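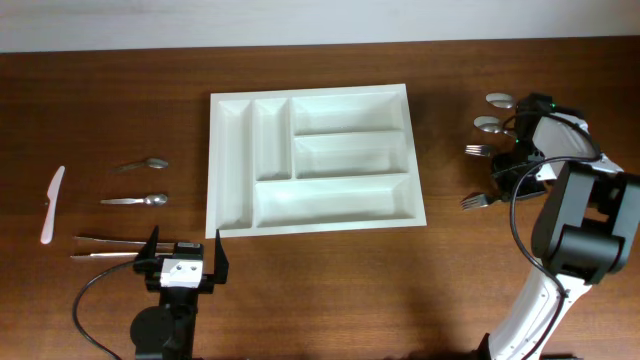
Rerkik Suspends Two-Arm Cutlery Sorting After Grip Fault at Ciltwood Site

CILTWOOD, Wednesday, December 16, 2020 – Rerkik today announced that it has suspended two-arm operation of its Hika cutlery sorting system while it corrects a fault in the gripping software. No one was hurt. Single-arm operation is not affected.

The fault came to light in October during endurance testing at the company's Ciltwood site. In a series of 951 pick attempts, the parallel gripper closed with more force than commanded on 9 occasions. All of these involved plastic knives. In the most serious case a knife broke at the neck and a piece of it landed outside the marked work area, where a member of staff was standing behind the safety line.

An internal review found that the system had kept the force setting from the previous metal item when the next item was plastic. The setting should have been cleared after each release. When both arms were active, a delay in messages between them could cause that step to be skipped. The multi-fingered hand uses a separate force controller and did not show the fault.

Hika is designed to place mixed knives, forks and spoons into divided trays. Plastic items are harder for the system than metal ones. A plastic knife is thin at the neck and flexes under load, so the fingers must approach from both sides of the handle and close slowly.

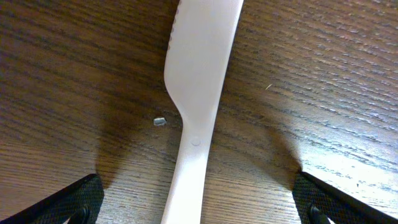
The grip point has also been moved farther down the handle, away from the neck, and closing force on all plastic items is now limited to 40 percent of the earlier value. If the force setting cannot be confirmed before a pick, both arms stop and an operator must restart them by hand.

Rerkik has notified Hebden, its testing partner, and has supplied the full logs from the October series. Hebden will repeat the tests on its own equipment. Two-arm operation will remain suspended until that work is finished and the results have been reviewed by both parties.

Customers running Hika software version 119 should disable two-arm mode and keep staff behind the safety line whenever the arms are powered. Earlier versions do not contain the fault – no action is needed for those systems. A corrected version will be issued free of charge.

About Rerkik
Rerkik develops robotic sorting and handling systems for commercial kitchens and catering suppliers.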